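Why Is Some Stuff Soft and Some Stuff Scratchy?
Touch, skin and fuzzy things, for curious kids 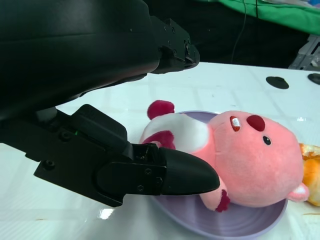 Your skin is always on

Try this. Close your eyes and put your hand on your sleeve. Is it smooth? Bumpy? A bit fuzzy? You knew right away. Didn't even have to think.

Your skin is full of tiny touch sensors. Too small to see. Each kind has its own job. Some notice a light tickle. Some notice a hard push. Some feel stretching, some feel shaking, and others look out for hot, cold and ouch.

When something bumps into a sensor it sends a message along a nerve. A nerve is like a very thin wire, only it's alive. The message zips up to your brain, and your brain says "blanket!" or "cactus!" Super fast.

Fingertips are the champs

Not all skin feels the same amount. Fingertips and lips have loads of sensors packed close together. Your back has way fewer, all spread out.

Want to test it? Get a friend and two pencils (not too sharp). Friend looks away. Touch their fingertip gently with both pencil points, close together. Ask how many they feel. Now the same thing on their back. Lots of people feel just one point on the back, even when there are two! The sensors back there are too far apart to tell.

So what makes a thing soft?

Two things, mostly. How much it squishes and what the outside is like.

Squish first. Push on a pillow and your finger sinks in. Push on a table and it doesn't. A pillow is full of fluff, and between all those bits of fluff there is air. Lots and lots of air. When you press down, the air scoots out of the way and the fluff bends. Let go and the fluff springs back, mostly. Old pillows get flat becuase the fluff gets tired and clumps up.

Now the outside. Fuzzy cloth is made of fibers, which are long skinny threads. Thin fibers bend easily, so they feel nice on your skin. Thick stiff ones don't bend much. They poke. That's your itchy sweater, right there.

Stuffed toys use both tricks at once - squishy inside, thin bendy fibers outside.

The scratchy sweater story

Benedikt Lenz, age 9, lives in Prerholm and wrote to us about his grandma's wool sweater. He loves how it looks. Can't stand wearing it. Is something wrong with his skin, he asks?

Nope! Wool comes from sheep, and sheep don't all have the same wool. Some have very fine hairs and some have thick ones. The ends of the thick hairs stick out of the yarn and jab you a little. Not enough to hurt, just enough to bug your sensors. Wear a T-shirt under it, Benedikt. Problem solved (we hope).

Why do you stop feeling your socks?

Are you wearing socks? Bet you weren't thinking about them until just now.

When a touch stays the same for a while, many sensors send fewer and fewer messages. Your brain stops paying attention too. Good thing. Imagine noticing your socks all day long, plus your shirt, plus your hair on your neck. You'd never get any math done.

But if a bug walks across your sock, new messages! Brain wakes up. Bug!!

Animals feel stuff too

Cats have whiskers. The whiskers are stiff hairs with roots deep in the skin, and the roots have lots of nerves round them. A cat in the dark can feel a wall before it bonks its nose.

The star-nosed mole is even weirder. It has 22 pink wiggly bits around its nose and uses them to feel for worms underground. Looks a little like a flower. A hungry one.

Make a touch box

You need:
An old shoe box with a lid
Scissors and a grown-up to help with the cutting
Soft, rough, squishy and smooth things from around the house

Cut a hole in one end, big enough for a hand. Put one thing inside, lid on. Your friend reaches in and says three words about it before they guess. No peeking! Then swap.

Good things to hide: a cotton ball, a spoon, a sponge, a pine cone, a peeled grape (yuck, but great). No pins or glass or anything sharp please.

Words to know

Sensor - a tiny part of your body that notices somthing
Nerve - carries messages to and from your brain
Fiber - a long thin thread, like in wool or cotton
Texture - how the outside of a thing feels

Next time: why does ice cream make your head hurt?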